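In Defense of the Boring Breakfast

I have eaten the same breakfast since February, and I would like to say a few kind words about it before somebody talks me out of it again.

It's oatmeal. Plain oats, water, a pinch of salt, a spoonful of peanut butter and whatever fruit is getting soft on the counter. My sister, who loves me, calls it prison food. My friend Fung-ping Chuang, a far better cook than I will ever be, looked into the pot once and asked very gently whether everything was all right at home. Everything was fine! I was just tired of deciding what to eat at 6:30 in the morning.

I should say that I came to this after years of doing the opposite. I've had the smoothie year, the two boiled eggs year, and a sad stretch of skipping breakfast altogether and being short with people until noon. When we lived in Rindport there was a little place on the corner that sold a breakfast bowl with 20 things in it, seeds and powders mostly, and I bought one nearly every day and felt very virtuous walking home. I was also hungry again by ten, and a good deal poorer.

What bothers me about most of the advice we get on eating is how much it asks us to pay attention. Weigh this, log that, rotate your greens, try a new grain every week. I did keep a food log for a while, and I remember sitting on the edge of the bed one night trying to work out whether my lunch had been 502 calories or something closer to 200 more than that, depending on how I'd poured the dressing. I can't tell you what the lunch tasted like. I think that's a shame, and I think plenty of people reading this have sat on the edge of that same bed.

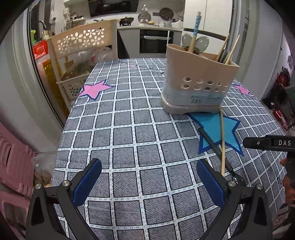

So my argument, if it's big enough to be called one, is that a person only has so much interest in food to spend in a day, and I'd like to spend mine at supper. Supper is when people are around. Supper is when I'll happily chop for an hour and burn the first batch of onions and start over - and I do, most weeks. If breakfast takes care of itself, I get to the evening still liking the whole business of cooking.

I know variety matters, and I'm not telling anyone with a doctor's instructions to ignore them. Have your eggs if you love eggs. But if you've been feeling guilty about eating the same bowl of something every morning, I wish you'd stop. Put some fruit on it, sit down while you eat it, and leave the phone in the other room if you can stand to. I manage that last part maybe half the time.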